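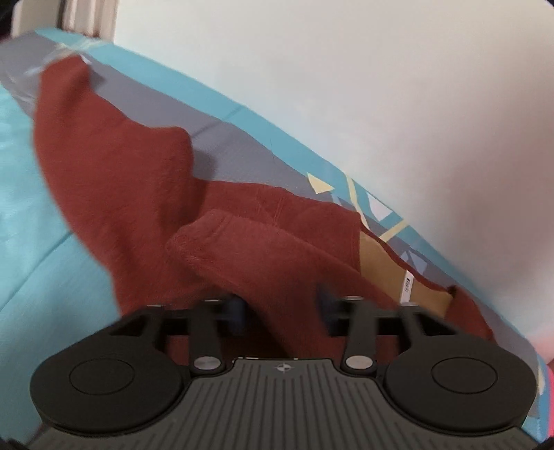 Fabric Care and Returns: Frequently Asked Questions

Applies to all knitted and brushed polyester items sold under the Wakumeo label. Last revised in March.

What temperature should I wash fleece at?
Wash at 86 °F (30 °C) on a gentle cycle. Higher settings flatten the brushed surface and shorten the life of elastic bindings. Items with a cotton trim carry a separate symbol on the side label, and that symbol takes priority over this page.

Can I use fabric softener?
No. Softener coats the fibers and reduces both breathability and moisture transfer. If softener has already been used, two wash cycles with plain liquid detergent will remove most of it.

How do I limit pilling?
Turn the garment inside out, close all zippers, and wash it with items of similar weight. Do not mix fleece with denim, towels or anything with hook-and-loop closures. Existing pills can be removed with a battery fabric shaver held flat against the cloth. Razor blades void the warranty.

Does fleece shed fibers in the wash?
Yes. All brushed polyester sheds, most heavily in the first few washes. A full load, a short cycle and cold water all reduce shedding. The Clireck wash bag, sold separately, holds up to four adult jackets and should be filled no more than two-thirds. Remove the lint by hand when the bag is dry and put it in household trash. Do not rinse the bag under a faucet.

Can I tumble dry?
Midweight and heavyweight items can be tumble dried on the lowest setting for up to 34 minutes. Lightweight items should be laid flat or hung. Do not place any item on a radiator.

Can I iron it?
No. Polyester pile melts at ordinary iron settings and the damage is permanent. For creases, hang the garment in a steamy bathroom.

What does the number on the inner label mean?
It is the fabric weight in grams per square meter. Our heaviest fabric is 415. The number is a guide to thickness only. Wind resistance depends on the knit and on whether the item has a membrane.

Is the fabric recycled?
The Tultedia line contains 63 percent recycled polyester. The remainder is virgin polyester and elastane. Other lines are marked individually on their product pages.

How do I remove grease or candle wax?
For grease, apply undiluted dish soap, leave it for ten minutes and rinse with cool water. For wax, freeze the garment in a plastic bag and lift the wax off with a blunt edge.

Can I return an item that has been washed?
Only if it is faulty. Unwashed items with tags attached can be returned within the period shown on your receipt.

How do repairs work?
Zippers, cuffs and seams are repaired at the Vakulenko workshop. Fill in the repair form, print the slip and include it in the package. Items must be clean on arrival. Unwashed items are sent back at the owner's expense. The workshop closes for two weeks in July, and packages received then are processed in order after it reopens.

Is there a minimum order for team or staff clothing?
Custom colors start at 500 pieces. Embroidery on stock colors has no minimum.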